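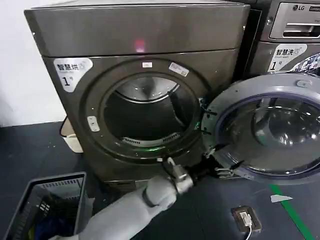 Teaching an arm to open a dryer door by hand - guide it or drive it remotely?

Posted by rultberg_bench in Home and Laundry Tasks

Hi all! I'm new to teaching by demonstration and completely hooked. The task is a front loader: grab the door, swing it open, let go, then move laundry from the basket to the drum. I've recorded 10 demos so far by holding the arm and walking it through the motion. The pull starts fine, but halfway through the swing the gripper fights the door and either slips off or drags at the hinge. On playback it's even worse. Should I switch to remote control with a leader arm, or am I just bad at this? Dark door glass, dark machine, dark clothes, if that matters.

Netis
You're not bad at it, doors are hard! The door wants to travel in an arc around its hinge and your hand wants to pull straight back. When you hold the arm yourself, you feel the door's resistance and the arm's own weight mixed together, so you push through a bad path without noticing.

I'd go remote for this one. What helped me:

Grip the lower edge of the door lightly and let the wrist turn as it swings.
Go slow for the first part, then keep an even speed. My good runs take nearly 7 seconds from grip to release.
Stop before the door hits its limit, open the gripper, and back straight out before you go anywhere else.
Start from a slightly different arm position every time. If every demo starts in the same spot, that's all it will learn.

Also, throw out the ugly ones. I had 2 demos where I bumped the ring around the drum opening and the arm copied that bump faithfully for a week.

Orkomard
just get more data. we did 1070 for one door and it works great

Ueda
More data does help, but please fix the path first or you'll be recording the same slip over and over. I still like hand guiding for the opening part - turn the joint stiffness down as far as your arm allows and hold it close to the wrist, well back from the fingers. Keep your own hand out of the camera view too, or the model may learn to look for it.

For the clothes I agree with Netis, go remote. Reaching into a basket of navy and black laundry is tricky enough when you're watching through the same camera the robot uses, and doing it that way shows you right off what it can't see. If you can't tell a sleeve from the side of the basket on the screen, add a lamp before you record anything else.

I'd record the door and the loading as separate tasks and join them later. Have fun with it, the first clean swing is a great feeling!

rultberg_bench
Thank you! Tried the loose wrist on Wednesday and the door came all the way around without a slip. Separate tasks next, and I'm off to find a lamp.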